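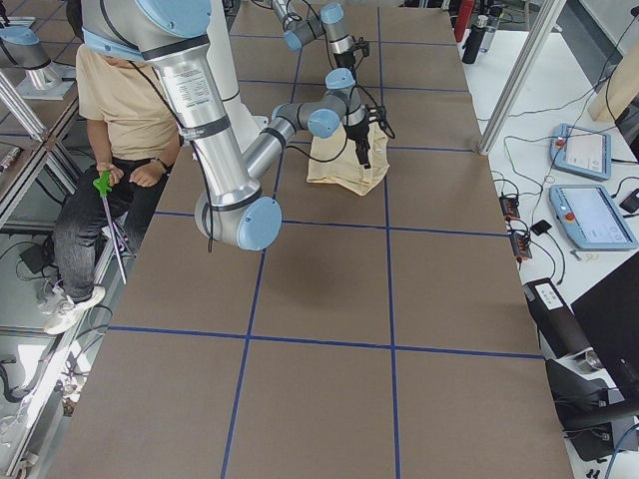 A reader of the February notes wrote that heavy kraft paper is a waste of money on a work table, and that butcher paper changed twice as often does the same job for less. On a desk used for mail and light assembly I would agree. On a bench where things get dragged I would not, and the Iltero roll was bought for a bench.

Iltero Bench Kraft, brown, uncoated
Supplier: Sirnar
Reviewed 2021-06-07

The label gives a length of 200 m. Ours measured 182 m on the cutting counter, including the creased outer wraps. Sirnar credited the difference after one email but did not say whether other rolls from the batch were short. Anyone costing a job by the metre should measure the first roll.

Width was consistent from start to finish. The core is stiff and fits the Flino wall cutter without the adapter. Edges were clean apart from a crushed section on one side, likely from standing the roll on end in transit.

Curl is moderate. A fresh sheet laid convex side up and weighted at the corners was flat by the next morning. Near the core the curl is much worse, and I would keep that part for wrapping.

Tape adhesion is the main reason to pay for this grade. Cloth tape held at the seams for three weeks with no lifting. Vinyl tape held too, but took fibres with it when peeled slowly at a low angle. Cheap masking tape let go at the corners within days.

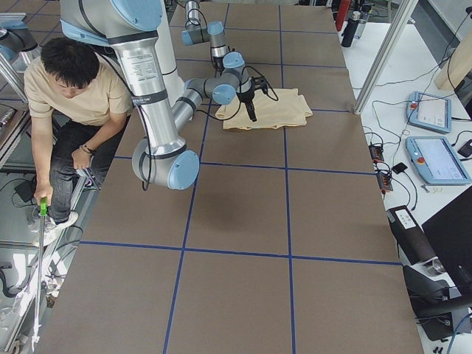
Oil is the weak point. The paper has no coating, so a drop of machine oil spreads to the size of a coin and reaches the tabletop in a few minutes. Water beads briefly, then cockles the sheet, and the cockle does not come out on drying. If either is routine, the Thongsuk poly-backed sheet is the better product, although it is slippery and the colour is an unpleasant grey.

Pallet pricing from Sirnar was quoted at $2,425 before freight. Single rolls cost noticeably more per metre and ship from the same warehouse.

Rating: 3.5 out of 5. Half a mark off for the short length, one for the oil.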